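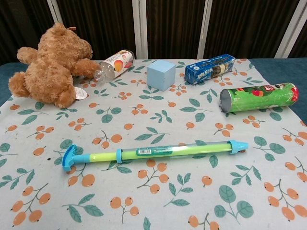
*Last changed: August, late, kitchen table*

Packing for the move and I keep stopping to write things down instead. So. A post.

We're leaving the Bredport apartment after all. Rent going up again, the landlord is "repositioning" the building (his word), and the new place in Dremport is smaller but has a real bathtub and a window over the sink. 540 square feet. I measured it with a tape from the dollar store so who knows.

Things I've learned about packing so far, no order, sorry.

Start with the stuff you don't touch. I did the opposite. I packed the kitchen first because the kitchen annoys me, and then I ate cereal out of a measuring cup for 3 days. The winter coats were right there! The whole time! Nobody needs a coat in this heat.

Books go in small boxes. Everybody says this and I still filled a big one. It's in the hallway now. It lives there. I walk around it. I'll unpack it the night before the truck comes and be mad the entire time.

The toy shelf was the worst. I figured an hour, maybe. Took a whole evening plus the next morning. Every single thing gets picked up and looked at and then it's a discussion. The teddy bear stays, obviously, wasn't even up for debate. Everything else goes on the table first and gets sorted from there — that's the rule now, table first, then box or bag. The floor doesn't work. Things on the floor go back to being things on the floor.

Movers. I got quotes from 2 places. Cabral came by in person, looked in the closets, wrote it all on a clipboard, and was in and out in ten minutes. Tokura did it over the phone and their number was lower until you added the stairs. And the "long carry" fee, for if the truck can't park close. It can't park close. It has never been possible to park close to this building. So Cabral, then. They want a deposit, fine, but get the date in writing before you pay it, my sister's movers slid her a week and she slept on an air matress with a slow leak.

Total for the whole thing, truck and deposit and first month and the new lock and the dumb parking permit: 3,975 dollars. I wrote it on the back of an envelope and turned the envelope over. Turned it back. Same number.

I thought I'd be sadder? I've been here long enough that I know which stair creaks and what time the guy downstairs runs his blender (6:40 am, every day, what is he making). The light in the front room in the afternoon is really something. I'll miss that. I won't miss the radiator or the mailbox that only opens if you lift and pull, or carrying groceries up past all the bikes.

Walked over to the new street last night just to see it after dark. Quiet. A laundromat on the corner, still open, with a bench out front. Somebody's tomatoes on a fire escape, a lot of them. There's a bakery too but it was closed and I couldn't read the hours so that's a mystery for next week. I stood outside our window-to-be like a weirdo and then went home.

Still to do:

- call the electric company, again
- return the library books BEFORE they get packed
- patch the nail holes (toothpaste? is that a real thing or a thing people say)
- find the screwdriver, the good one
- change of adress form
- defrost the freezer, eat whatever's in there

The freezer is mostly peas and one very old loaf. Dinner is going to be strange for a bit.

If anyone reading has moved with a couch that doesn't fit down a stairwell, please tell me what you did. It came up in one piece, years ago, and I've measured the turn at the landing over and over and I don't see how. I took the feet off. Still no. A neighbor said to stand it on end and sort of hook it around the corner, and I nodded like I understood.

Ok. More boxes. Comments are open, I'll check them when the internet's back on at the new place.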